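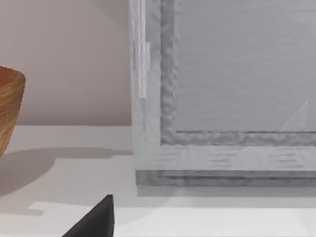
2019-11-11

Spent most of the day on the house rules for simulated runs, which I promised Viorica back in October and have been carrying about in my bag ever since. She was very kind about it. The old sheet from Hosness was written for the real arm and it shows — half a page on guards and stop buttons, and not one line on what we should write down when the table only lives in the computer.

So, where we have got to, after a long and rather pleasant talk over tea:

Every run gets its seed and scene version written in the log before it starts. Run 483 has neither, and Lino and I lost the whole morning trying to get it back. We never did, and I've struck it from the Plakitz set.

A batch is 64 runs, and nobody changes the lighting or the objects half way through one. If you must change something, close the batch and open a new one, please, even if it feels fussy.

Wrist view to be checked by eye before a batch goes off. With a bowl at one side and a big upright frame at the other, I want to see the fingertip and the tabletop between them. Shadows stay on. Lino would like them off for speed, and I do see his point, but the bowl's shadow reaches a long way across the table and I'd like the thing to learn with it there.

Speed limits the same as on the real arm. Viorica feels strongly about this one and I have come round to her view: a habit picked up in simulation gets carried over to the bench at Stumcombe, and then it is our knuckles.

Failed runs are kept, up to 8 from each batch, with a line in plain words saying what went wrong. "Bad" is not a line in plain words (sorry, Lino).

Still not settled: who signs off a new object before it goes into the shared folder. Ask Vukadinović how they manage it. Clean copy of the rules to go on the door by the kettle once Viorica has been through it with her pencil.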